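We use cookies to remember your settings on this site. Accept / Manage

Notebook, Grastcombe bench, July 2020

Mwajuma asked me to write down the house rules for the two-arm bench before she goes on leave, on the grounds that the current rules live in my head and my head is hard to search. Fine. What follows is partly the rules and partly me arguing with them.

Rule one is the old one: no hands over the wood while the arms have torque. Everyone agrees with it. Everyone also has a private exemption for "just nudging the part a little." I have one too. As of this entry all exemptions are revoked, mine included, though I'd like it noted that mine was very well reasoned.

Rule two, speed. Anything new runs at 28 percent until it has gone through 4 clean passes in a row. The number 28 came out of an argument between Gladys, who wanted 25, and me, who wanted 30, and a supplier engineer from Sarnow who wanted lunch. It has no other basis. I've grown fond of it and will defend it against anyone with data.

Rule three, parking. Arms get parked before anybody walks off, even for coffee. "Parked" means the pose saved under that name in Huvum, and the log has to say so. A gripper left hanging over the work is a gripper waiting for somebody's elbow. Torque off without support under the arm doesn't count as parked either. Gravity has not signed the rules.

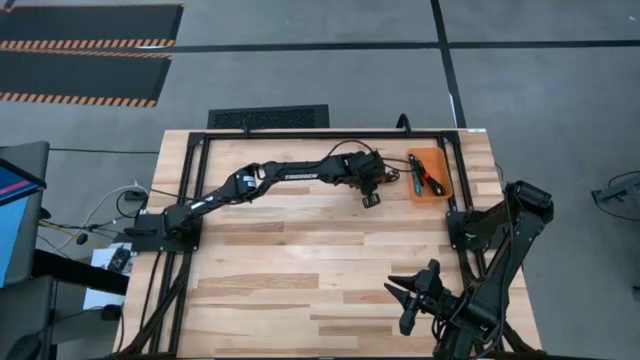 Two-arm bench, left gripper up by the top rail, orange tray in the corner.

Rule four is the tray, and it's the one I expect trouble over. Hand tools live in the orange tray or they live in the drawer. There is no third place. I know the rail looks like a shelf. Before a run, whoever has the stop button says out loud what's in the tray, and the other person looks. It feels silly for a week. Gladys wants the tray off the bench entirely during runs and I think she's probably right, but then people will put the pliers in a back pocket and sit on them, so I'm leaving it as an open item.

If the tray does stay, it needs to be in the keep-out zone in software. I checked the zone file this morning. It was last edited for a fixture we sent back in the spring, so for a good while the arms have been carefully avoiding a thing that isn't there and have had no opinion at all on the tray. Fixed, with 90 mm of clearance on every side. Khổng's cell procedure asks for more than that, but their bench is bigger and their people are more obedient.

Rule five, cables. Wrist cables get checked by hand through the full range with torque off, both arms, at the start of the day. Look for the loop catching on the rail. Power adapters and loose cable on the floor get moved or taped before anyone carries anything past. I have written "tidy floor cables" in this notebook so many times that it's starting to look like a signature.

Logging: one line per session, initials, speed, faults, parked yes/no. We have over 1,000 lines in the old spreadsheet and the faults column is blank for nearly all of them, which would make us the best lab in the country. Please write the faults down. A stall is a fault. "It did a weird thing" is also a fault and I'll accept it in those words.

To do:
- Gladys: tray on or off, decide by September
- Mwajuma: print the rules, large type, one page
- me: delete the old zone file so it can't come back
- me: 28 percent as the default in Huvum, so nobody has to remember it
- ask Sarnow whether the stop button can have a longer lead

Mwajuma has read this and says it's too long for one page. Cutting the jokes first, then the part about lunch.

Contact the bench team | © 2020 Grastcombe | Back to top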